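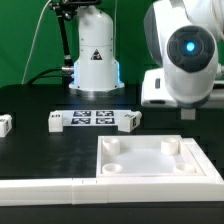
I've had the same workbench top for 17 years and for most of that time it's been a disgrace. Glue blobs, a coffee ring or two, pencil sums from jobs I can't even remember. Last July I finally painted the thing matte black, and I've been fiddling with how I set it up ever since, so these are the bits I'd pass on (in no particular order, sorry!).

Sand it properly first. I went at mine with 120 grit, wiped it down with metho, then did two thin coats with a foam roller and left it a full day between. The tin I used was Suswood bench enamel and it's held up well, though it does show every speck of sawdust. Keep a paintbrush handy and flick it off as you go. Don't bother with a damp rag, you'll only make grey mud.

The big win with a dark top is finding small pale things. Plastic spacers, wall plugs, those fiddly white shelf pegs that used to vanish on bare timber – they jump straight out at you now. If most of what you handle is dark (black screws, rubber washers) then do the opposite and lay down an offcut of white melamine to work on.

Cables next, my pet hate. Anything that lives on the bench gets its cord run off the back or one side, never across the front where your elbows go. I use Lerkolier hook-and-loop ties, a pack lasts me ages, and I leave a bit of slack near the plug so nothing gets yanked when I shift a tool. Coloured tape at both ends of each cord saves you crawling underneath to work out which one's the charger. 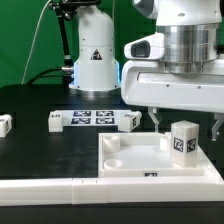
Trays, trays, trays! I can't tell you how many times I've been on my knees with a torch looking for a grub screw, and now every job gets its own tray before I pick up a tool. Get one with raised walls, like the square white one at the lower right, so things that roll have somewhere to stop. A short cup and a shallow dish inside it are handy too: I'd put the little stuff in the cup and whatever I'm about to use in the dish, with the taller bits stood along the side. My own trays came from the bargain bin at Juvico and the dishes are old dip bowls from the kitchen (don't tell the family).

One more on trays. When you knock off for the night, slide the whole lot onto a shelf with a scrap of paper saying what it is. Mine currently says "Padilla lamp, left hinge" and it's been up there longer than I'd like. The hinge needs a new pin and I still haven't got to the hardware shop.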